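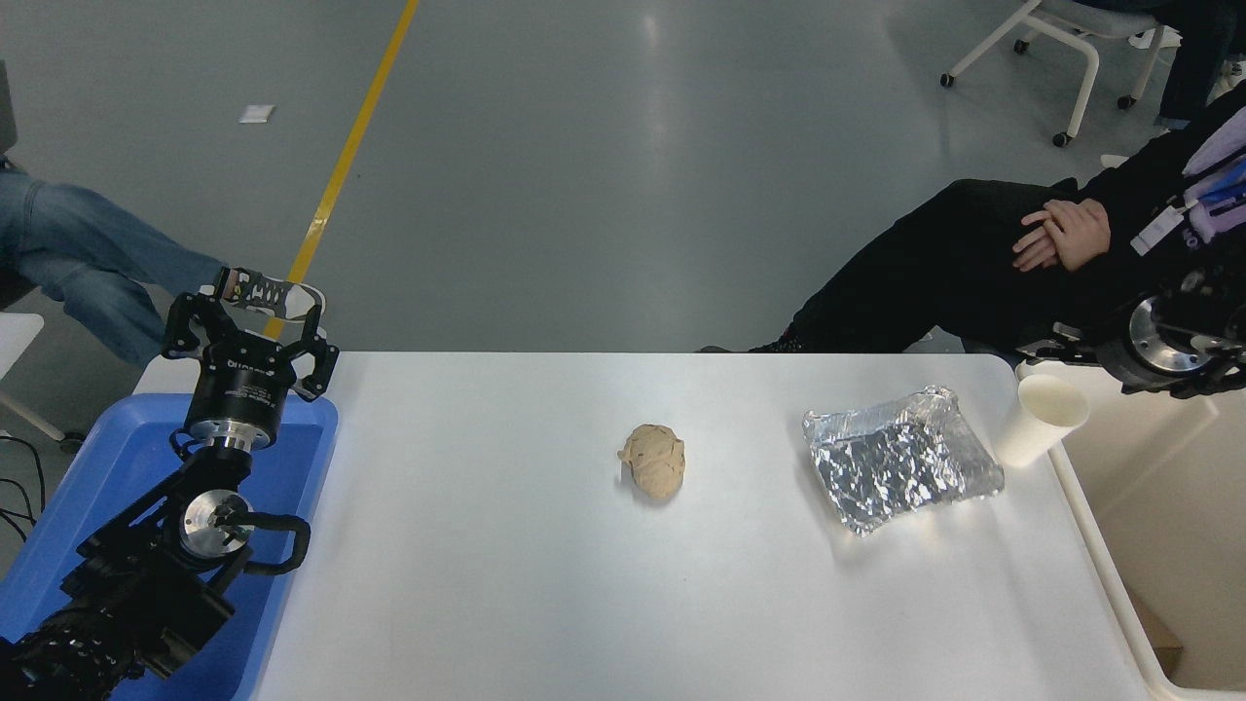
Frequently asked questions

Harnport Community Bakehouse – bread classes and oven hire

Booking and paying

How do I book a class?

Use the booking form on the classes page, or ring the office between 9am and 1pm. Places are held for 48 hours while we wait for payment. After that they go back on the list.

Can I book for somebody else?

Yes. Put their name in the second box on the form, along with anything we should know about allergies. The confirmation goes to whoever paid, so please pass on the start time.

What happens if I have to cancel?

Tell us at least 10 days before the class and you get all your money back. With less notice we can move you to another date once, if there is a space. We can't refund people who don't turn up.

Do you sell gift vouchers?

We do. They last a year from the day they are bought and can be used for any class or for oven hire. We post paper ones or email them, whichever you prefer.

The classes

Do I need to have made bread before?

Not for First Loaf or Flatbreads. For the rye and sourdough classes it helps if you have made a few loaves at home and know what a kneaded dough should feel like. Teresa Chmielewska teaches both of those and is happy to answer questions by email before you book.

How long does a class last?

First Loaf runs from 10am to 2.30pm. Flatbreads is an evening class, 6pm to 8.30pm. Rye takes most of a day, with a break for lunch while the dough rises. Sourdough is split over two mornings.

What should I bring?

An apron, a tea towel and a bag to carry your bread home. Wear flat shoes with closed toes. Flour, tins and scales are provided. Please take off rings and watches before you start and leave them in your locker.

Which flour do you use?

Strong white and wholemeal from the Punduris mill for nearly everything. The rye comes from a different supplier and changes with the harvest, so the amount of water in the recipe changes too. Your recipe sheet will have the right figure for the batch in use.

Is there anything for people who can't eat gluten?

No. There is wheat flour in the air throughout the building and we can't make any part of it safe for someone with coeliac disease.

Can children come?

Children aged eight and over can come to Flatbreads with an adult. The adult needs their own place. The other classes are for over-16s. 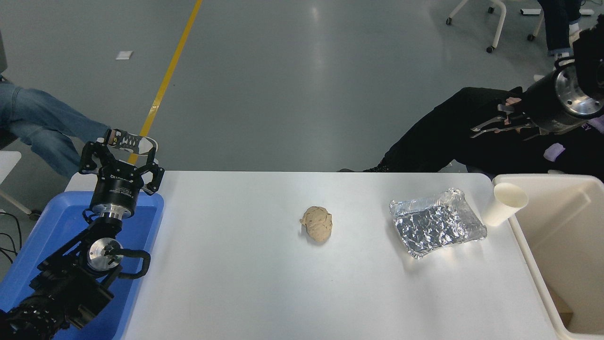
Oven hire

Who can hire an oven?

Anyone who has done First Loaf, or who has had a half-hour induction with Petrică Barbu. The induction is free and covers lighting, loading, and how to shut down at the end. You only need to do it once.

How big are the ovens?

The deck oven takes twelve large tins on each deck. The small oven takes six. Most people baking for a family or a street party find the small one is enough.

Can I use my own recipe?

Yes, and your own ingredients. Label everything you put in the cold store with your name and the date. Food left without a label is thrown away at closing time.

Can I sell what I bake?

You can, but you will need to register as a food business with the council and have your own insurance. We ask to see both before your first session. Costel Furtună looks after trade bookings and can tell you which slots are free. The early ones, from 5am, go quickly before Christmas and are often full by October.

Problems at home

My dough hasn't risen. What went wrong?

Usually it is just cold. A dough that doubles in an hour in our kitchen might take three in a chilly house in January. Leave it longer before you give up on it. If nothing has happened after four or five hours, check the date on the yeast.

Why is my loaf heavy in the middle?

It may have needed more time to rise, or more time in the oven. Start large loaves hot and turn the oven down to 200 degrees after the first ten minutes (take off 20 degrees for a fan oven). Tap the bottom when you take it out – it should sound hollow. Let it cool fully before cutting, as the crumb is still setting.

Can I freeze dough?

Yes, after the first rise. Knock it back, shape it, wrap it well and use it within a month. Thaw it overnight in the fridge, then let it rise in the tin as usual. Baked bread freezes better than dough, so if you have the choice, bake first and freeze the loaf in slices.

How much salt should I use?

Our white loaf has 10g of salt to 500g of flour. You can go down to 8g without much change in the way the dough behaves. Below that it rises faster and can be sticky to shape.

Finding us

Where are you?

At the bottom of Skultmont Lane, in the old chandler's shop. The door is on the yard side. Buses stop at the harbour, 200 metres away.

Is there parking?

There are two spaces in the yard for blue badge holders. Everyone else should use the harbour car park, which is free after 6pm.

Is the building accessible?

The kitchen, shop and toilets are on the ground floor with level access. One workbench can be lowered for anyone who would like to work sitting down. Please ask for it when you book so we can set it up before you arrive.

My question isn't here

Email the office or leave a message on the answerphone. Teodor Husar picks up messages each morning and will ring you back the same day if we are open.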